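4. Brewing and serving loose tea

4.1 Before first use
1. Remove the glass pot, lid and strainer from the carton. Keep the molded insert for storage.
2. Wash all parts by hand in warm water with a mild detergent. Do not use scouring pads on the glass.
3. Rinse twice and leave upside down on a rack until dry.
4. Check the spout, rim and handle joint for chips. If any chip is found, do not use the pot. Contact Brornberg service and quote part number 959.

CAUTION: The pot is not rated for direct heat. Do not place it on a burner, a hot plate or an induction zone.

4.2 Laying out the table
1. Choose a flat, level surface. Wipe it down and remove cloths or runners that could slide.
2. Set the pot toward the back, with the handle turned to the side of the pouring hand.
3. Place the mug in front of the pot and to one side, with clear space between the two.
4. Turn the mug handle outward, away from the pot.
5. Keep one small metal spoon for the mug. Use a separate dry spoon for the tea canister.

Note: Mugs with a white interior make it easier to judge the strength of the tea by color. The outside finish makes no difference.

4.3 Brewing
1. Warm the pot with 100 ml of hot tap water, swirl, and discard.
2. Add 3 g of dry leaf for each mug to be served.
3. Pour in freshly boiled water. Stop below the base of the spout.
4. Fit the lid and steep according to the instructions on the tea packet. Dark teas color the water early – go by time, not by appearance.
5. Lift out the strainer, if fitted, and set it on a saucer.

CAUTION: The glass body becomes hot. Hold the pot by the handle only.

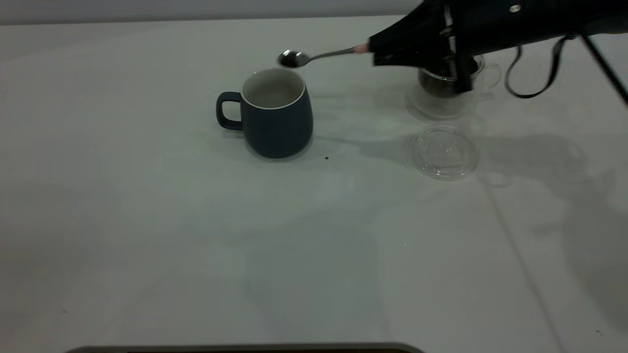 Solomiia Panasiuk

4.4 Serving and stirring
1. Pour slowly into the center of the mug. Leave 50 ml of free space if milk is to be added.
2. Add sugar or milk as required.
3. Hold the spoon near the end of its handle and lower it into the mug at a slant. Avoid dropping it in, as repeated knocks can chip the glaze at the lip.
4. Stir gently without scraping the bottom.
5. Raise the spoon clear of the rim and let it drain over the mug before moving it aside.
6. Rest the spoon on a saucer. Do not leave it standing in the mug while drinking.

Note: Metal spoons can leave gray marks on a light glaze. These are deposits on the surface and can usually be removed with a paste of baking soda and water.

4.5 Cleaning after use
1. Allow the pot to cool to room temperature. Cold water on hot glass may crack it.
2. Empty the leaves into the compost or trash. Do not rinse them down the sink.
3. Wash the pot, mug and spoon. Dry the spoon at once to prevent water spots.
4. Store the pot with the lid off.

For replacement lids and strainers, see section 7.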